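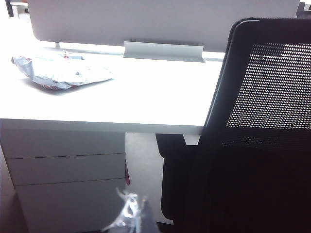
Simin Fallahi wrote to us that a desk is never really clear until the drawers are clear too, and she asked if we had opened ours before writing the first part of this page. We had not. Her remark is the reason why the second part starts with the drawers and only later comes back to the top.

Clearing the desks, second part

In June our office at Bahrami moved from the second floor to the first. We are 19 people, and every person had to leave a desk behind in good order for the next tenant. The desks, the dividers and the drawer units stay in the old rooms. Only our own things go with us. I put my notes on this page for the colleagues from Lultach, who must do the same work after the summer.

The desk top
White desk, pale gray divider at the back. On the top there is only one piece of silvery plastic packaging with a little red printing. Packaging of this kind goes in the bag for plastics, please, and not in the paper box.

The divider
It is held with a light gray metal bracket at the back edge of the desk. Please do not remove the dividers. Erhan Dursun asked the landlord, and they belong to the rooms.

The drawers
Three drawers under the desk, the lowest one is the tallest. The fronts are plain and have no handles that I can show you. Pull each drawer out completely and feel with your hand to the back, where paper clips and old receipts like to collect. Setareh Soltani found her spare house key in this way, after two years.

The floor under the desk
Light gray, and darker than you expect when you look for small things. Take a lamp with you. Cables that are yours should be rolled and marked with your name before they go into the box.

We filled 56 boxes in total, and I had ordered 152. The rest are flat and dry in the storage room on the first floor. Colleagues from Lultach can take as many as they need, but please tell Effie Halliday first, because she keeps the key to this room until four in the afternoon.

Labels for the boxes are in her room also, on the shelf next to the printer.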